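Progress report to the Lakholm Fund: open records strand, second period

Prepared by Babatunde Dauda

The work covers publication of procurement records by the Prambridge and Dodley councils. Of the 41 datasets listed in the grant agreement, 18 are now published in a machine-readable format under an open license. A further 15 have been received and are being checked for personal data.

Dodley changed its export format in August, and the import script had to be rewritten. Supplier names are still inconsistent between the two councils – the matching table is kept by hand for now.

The Halász request, for contract amendments below the reporting threshold, was refused. An appeal has been filed. No costs have been charged to the legal line so far.

Staff time is within budget. We ask to move 2 days from training to data cleaning in the next period.

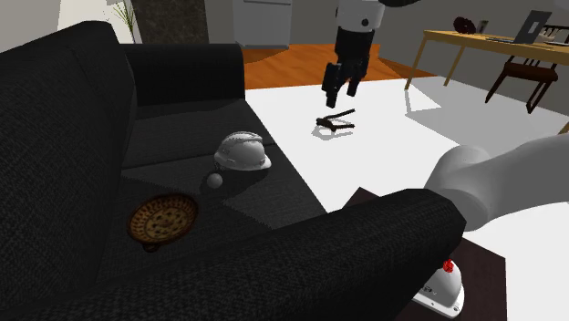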